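Stores Bulletin: Returns Bins, Condition and Relining
Jan 15, 2019

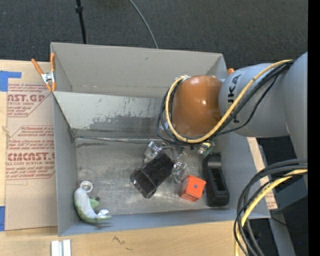
Relining of the grey returns bins at the Wakholm store begins in February. The bins were bought with a painted inner slope and a bare metal floor, and both surfaces are overdue for attention. Wear is heaviest on the sloping panel under the rear wall, where the paint has flaked and a large dark scuffed patch has spread across the lower middle. The floor carries circular scuffs and cloudy smears, and the seam between the two is streaked along its length. The tall rear wall has a few small scuffs and will be left alone.

The work will be carried out by Plonivier under the existing maintenance order. The sloping panel is to be rubbed down to sound paint, primed and given two coats of the Dillow grey. Bare metal floors will be cleaned and degreased but not painted. Last year's trial with a painted floor was dropped after the coating lifted at the corners and flakes were found among returned parts.

Bins will be withdrawn in two batches, 40 in the first and the remainder after those are back in service. Each bin will be out of use for 50 hours, including curing time. Please do not put a bin back early if the surface feels dry. The paint marks easily until it has cured and the panel then has to be done again.

Before a bin is collected:

Empty it completely, including small fixings along the rear seam.
Remove tape and old labels from the outside of the walls.
Write the bay number on the collection tag, not on the bin.

Heavy or chunky items should be lowered to the floor of the bin and released there. Parts let go above the slope slide down it, and most of the paint loss is at the point where they land. Items over the limit on the bay card go to the El Idrissi racking in bay 54.

Bins with a split seam or a bent rim are outside this order. Report them on form 302, one form per bin, and leave them stacked by the returns desk with the tag facing outwards. Replacement bins are in stock.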